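How to Fold a Button-Up Shirt So It Stays Folded

22/11/2021

I put off learning to fold a dress shirt properly for most of my adult life. T-shirts were fine, towels were fine, but anything with a collar went on a hanger, and then I moved into a place with a closet you could barely turn around in and had to make friends with my dresser. It took me a good while to settle on a method I liked, and I've used it ever since, so pour yourself something warm and I'll take you through it slowly.

What you need

A flat surface, first of all. A bed will do if that's what you have, but it sinks under your hands and the fabric shifts, so I much prefer a table at hip height. You'll also want a basket for the shirts still waiting their turn. Mine is a shallow one, and I keep it at the back corner of the table where my elbows can't find it. I used to pile everything beside me on a chair and would end up folding with a sleeve under my foot.

Getting the shirt ready

Button the top button, the one in the middle of the chest, and the last one at the hem. Some people do all of them, and if you have the patience, please go ahead! Then hold the shirt by the shoulders, give it one firm shake, and lay it face down with the collar pointing away from you. Run your palms from the center out to the sides. You don't need an iron for this part, though a quick press never hurt a cotton shirt.

Making the folds

1. Bring the right side in toward the middle, so the fold runs straight from the shoulder to the hem. Lay the sleeve back down along the fold you just made.

2. Do the same on the left. Check that the two edges are even, and don't be shy about undoing one and starting over.

3. Turn up the tail by the width of your hand. This tucks the curved hem away, and it's the step I skipped for years — my stacks always had little flaps hanging out of them.

4. Fold the bottom half up to meet the base of the collar, then turn the whole thing over.

5. Take hold near the collar with one hand and at the opposite lower corner with the other, and ease the shirt square.
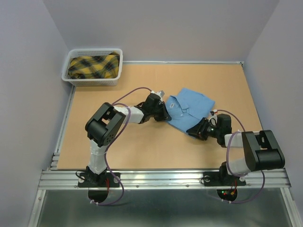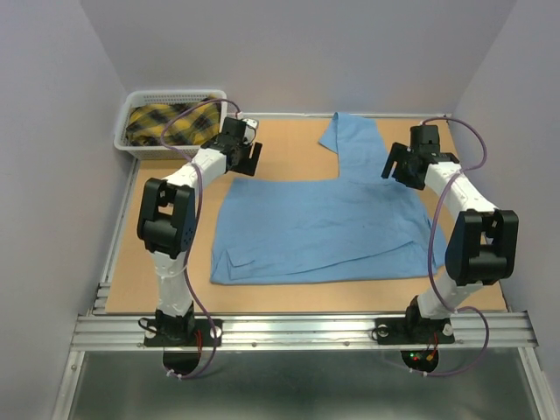
Soft flannels and plaids are a little different. They're thicker, and they puff up if you fold them in half only once, so I fold mine in thirds after turning up the tail. Press down gently with your forearm between folds to let the air out. Don't press hard, or you'll set a crease across the front that follows you around all day.

Putting them away

Stack the shirts with the collars facing alternate ways, left and then right, and the pile will stay level. I stop at 8 to a drawer. More than that and I start yanking at the bottom one, and then I'm back at the table doing the whole lot again.

If your shirts are going in a suitcase, slip a rolled pair of socks inside each collar so it keeps its shape. I packed that way for a trip last April and wore the top shirt straight out of the bag — a bit soft at the elbows, but perfectly fine for dinner.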